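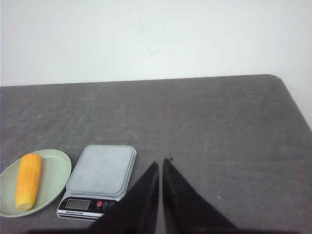
Maiskolben auf einem hellgrünen Teller

Warum platzt Popcorn?

Mais ist ein Gras. Am Kolben sitzen die Körner in Längsreihen, und ihre Zahl ist fast immer gerade: Die Blüten werden paarweise angelegt. Aus jeder befruchteten Blüte wird ein Korn.

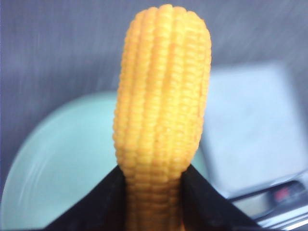

Memomari · Heft 14 · Seite 40

Ein Korn hat drei Teile: Schale, Keimling und Nährgewebe. Das Nährgewebe besteht vor allem aus Stärke. Puffmais enthält außerdem rund 14 Prozent Wasser – die harte Schale hält es fest.

Beim Erhitzen wird das Wasser zu Dampf. Der Druck steigt, bis die Schale reißt.
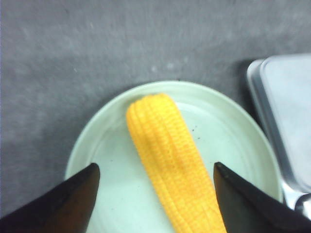 Dann dehnt sich die weiche Stärke aus und erstarrt zu Schaum. Zuckermais platzt nicht so. Seine Schale ist zu dünn.

Text: Toshio Yagi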